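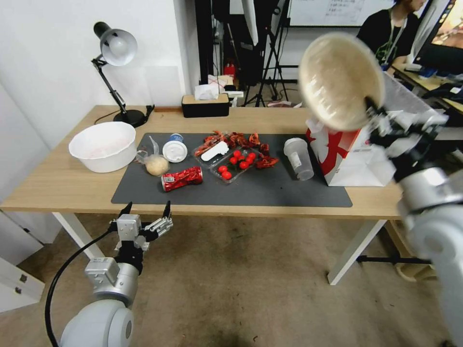 The wooden table with its gray mat, tomatoes and dried chilies in the middle.

Vutoddale Shared Lunch Group
Minutes of the May meeting, Tuesday, 6:30 p.m.

Present: Saoirse Hennessy (chair), Sylvie Pelletier, Uriel Navarrete, Nipon Phromma, Clodagh Cullinane (minutes)
Apologies: none, which was lovely, as it has been a while since all of us managed the same evening.

1. Welcome and last minutes
Saoirse welcomed everyone and thanked Nipon for bringing the tea. The April minutes were read through and agreed with one correction: the spring lunch was held at Iltness and not at Ferport, and Clodagh is sorry for the muddle.

2. The food table
A good long talk on this one. Sylvie said she is very fond of the light wooden table with the white legs and would like it to stay our main food table, and everybody was happy with that. The dark gray mat stays on it too. Uriel asked whether the mat might be wiped down at the end of each session as well as at the start, and he kindly offered to write that on the closing list.

We then talked over what belongs on the mat and what doesn't. Agreed that food and containers go on it, and that the tissue box and the black desk lamp live along the back. Sylvie would like the lamp cord tucked behind the table, as it trails across the top at present and she worries about sleeves. Nipon will see to it with a couple of clips.

Cans are to go straight into recycling once they are finished with. The crumpled red and silver one was mentioned, in a friendly way, and we moved on.

3. Tomatoes and chilies
Nipon would like the dried red chilies to have a lidded tub of their own, because they do wander, and they end up in and around the cherry tomatoes. Saoirse pointed out that some of our younger guests help themselves from the tomato tray and might get quite a surprise! Agreed that Nipon will bring a tub, and that the white plastic spoon can stay with the tomatoes.

Buns to be kept in clear bags, as now. Sylvie asked for a name and a day on each bag and will leave a marker in the drawer.

4. Bowls and basin
Uriel reported that the big white basin has taken on a pinkish tint inside. Clodagh suggested an overnight soak with baking soda, which worked on her own mixing bowl at home — she makes no promises. She will try it before the next lunch. Saoirse asked if we might pick up a few more round bowls, and Sylvie will look in at Coutinho on her way home.

5. Money
The balance stands at $706. Saoirse proposed setting aside $20 for the tub, clips and bowls, seconded by Uriel, and all agreed.

6. Any other business
Nipon asked if the paper shopping bag with the red handle could be kept for carrying things over to Ferport. Yes, gladly.

Meeting closed at 7:45 p.m. Next meeting at Sylvie's, and she has promised soup.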